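Sendholm Composted Chicken Manure, Pelleted

21 lb bag
In stock – ships in 2 days

Composted and dried chicken manure pressed into small pellets for vegetable beds, fruit trees and potted plants. The pellets break down in the soil over a season and feed slowly. They smell for the first few days after watering, less than fresh manure does.

One bag covers 1,000 square feet of established bed at the light rate. For new beds or hungry crops such as corn and squash, use twice that.

How to use

Beds: scatter the pellets by hand, rake into the top 2 inches and water well.
Fruit trees: spread under the outer branches and keep the pellets off the trunk.
Pots: mix a small handful into the potting soil before planting. Do not use on seedlings under 7 days old.
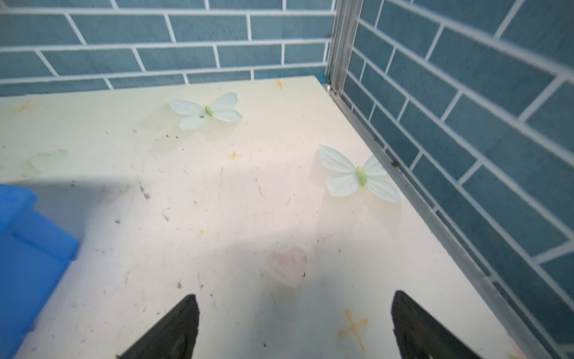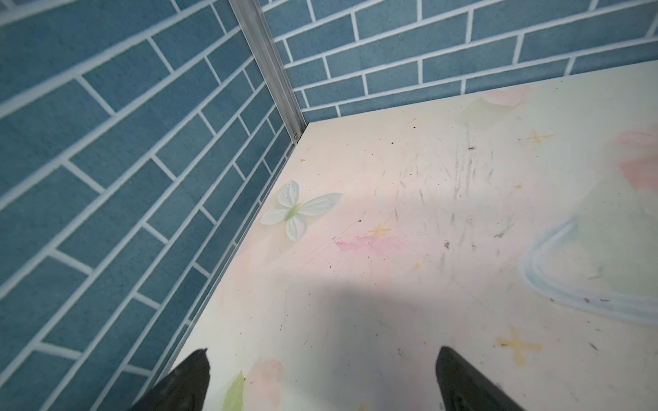
Store the bag closed and off the ground in a dry shed or garage. Pellets that get damp will swell and go to powder. The powder still works but is harder to spread evenly, and it gets everywhere. If you portion it out for pots indoors, pick a pale, smooth surface like the cream one in both pictures, where brown dust shows up and can be wiped away. Wash your hands afterward, and keep the bag away from dogs, who will eat it.

Which one to buy

We carry two pelleted manures. Sendholm is the coarser of the two and better for beds and trees. Brotia is a finer pellet and goes through a push spreader without clogging, so it is the one for lawns. Both are sold in the same size bag. The Durrani hand scoop fits either one and is sold separately.

Customer review

"Used this on two rows of tomatoes and one of peppers at our place in Plollanwood. Put it down in August for the fall crop. Peppers did well, tomatoes were so-so but I planted them late. Bag is heavy for me – I wish they made a smaller one." – Faith Mussa, 2021-02-19

Returns

Unopened bags can be returned for a refund. We can't take back opened bags.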